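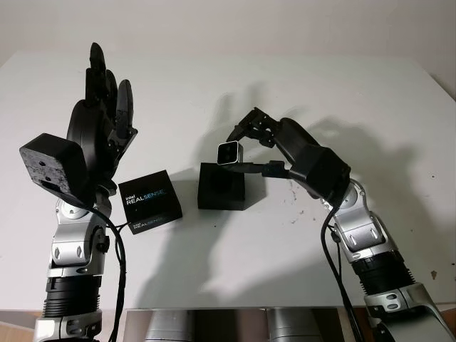 Dwight Sandhu asked under my last post whether any of these machines could unpack his shopping yet, and whether he should stop paying someone to do the stockroom. No to the first, Dwight. The second takes a bit longer, so I'll do it as a thread.

I do goods-in for a small parts shop. Boxes arrive, I open them, check what's in them, put the contents where they belong and flatten the cardboard. I've kept a list of every separate job in that since March. It has 57 lines on it.

I went through the list and marked each job a machine could do today, with no help, in a room it hadn't been set up for. I got to 7. Most of those were some version of moving a box from one flat place to another.

Picking up a small thing with hard edges is fairly well covered now. A camera, a tin, a tub of screws with the lid on. If it keeps its shape and sits where it can be seen, a decent arm and a decent gripper have a good chance.

Putting it down is where I'd look if someone was trying to sell you one. Ask to see it set something on a stand not much bigger than the thing itself. Then ask to see it again with the stand moved a hand's width over. 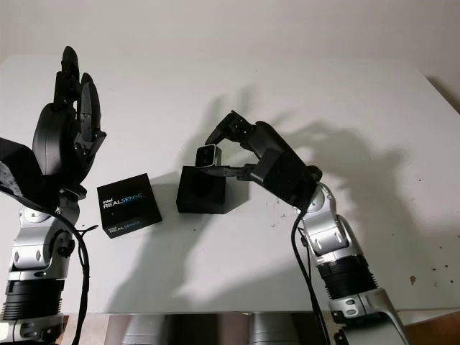
Then ask what happens with the other hand. A lot of my list needs two - one to hold the carton still, one to get the contents out. People do that without thinking. On a machine it's a separate problem and the price goes up to match.

Réjean Gill disagrees with me on this and says shops should change the job to suit the machine. Same trays, same height, same light. He's right that it works. It also means you've built a small factory, and I can't see anyone doing that to their kitchen.

Housework is worse than shop work in my view. My stock comes in known sizes. The washing-up doesn't. Laundry has no shape at all until you fold it, and then it loses it again.

We had a quote from Pemano last winter for one arm on a fixed bench, sorting only. They reckoned on 516 items a shift. On a normal day I do more than that before lunch, but I do get tired and I do go home, so it's not a daft figure.

What I'd pay for now is something dull. Take the small boxed items off the bench, put each one in its slot, stop and call me when unsure. The stopping matters most to me. I can put up with slow. I can't put up with 2,000 parts in the wrong drawers on a Monday.

Dwight, keep your stockroom person. If you do go and see a demo, take your own boxes with you.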